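Bench notebook - Ornska packing room, tabletop cell
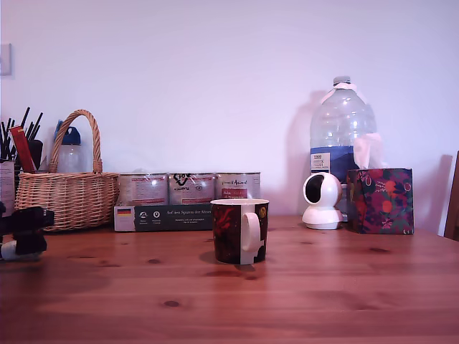
Page last changed: November 19, 2020

Picking up from the May pages. Mixed table again, tins in a row on the cardboard tray, mug out front, basket to the left, tissue box and big water bottle on the right. Pine top stays for now. Knots are fine with the Brosta software, the shadows on the wall less so.

Why mixed: returns desk at Medow gets this kind of thing. Never one product at a time. Somebody's mug order, three tins, a bottle, all in one tote. The people there sort 3,498 returns in a normal month by hand and the plan says the arm takes the dull part. Which part is the dull part is not agreed.

Went over to the returns desk before lunch. Notes while I remember:

- They do NOT mind losing the lifting out of totes. Wrists. Two of them on light duty already.
- They do mind losing the looking. Open box, check rim of a mug for chips, decide resell / scrap. That's the skilled bit and it's what the pay grade hangs on. Quinlan's proposal has it down as "inspection (auto, phase 2)". Nobody at the desk had been shown that page. Bad.
- Pace. Right now a person sets it. If the arm feeds them every 15 seconds the arm sets it. Asked for a hold pedal, foot operated, no logging of who presses it. Writing that down here so it doesnt get lost.
- One worry I hadn't thought of: the talking. They sort facing each other now. Cell layout puts them in a line, backs to the next station. Redraw it.

Grasp side, to do:
Mug - try by the handle and by the rim, both. Handle toward the operator is how people put them down without thinking, so test that way first.
Tins - side by side leaves no finger room. Either pull the end one first or go from the top. Ask Brosta if the order can be forced.
Basket - tall handle looks easy but what does the arm do with a bottle behind it? Leave it to a person, mark as exception.
Tissue box - grip force down. Keep off the top.
Clear bottles - depth readings are the usual mess. Try the label area on the big one.

Exceptions: want a plain button, "give it to me", not a menu. 40 mm at least, people wear gloves in winter.

Training - plan says a half day. Not enough, and it was written as if everyone has done teach mode before. Ask for two sessions on paid time, on shift, not after. Also who gets the operator title? If the desk people run the cell then it should be theirs and the grade should go with it. Raised this with Quinlan by email, no answer yet.

Next: redo layout drawing, send to the desk BEFORE it goes to Quinlan. Order pedal. Check lamp for the wall shadows.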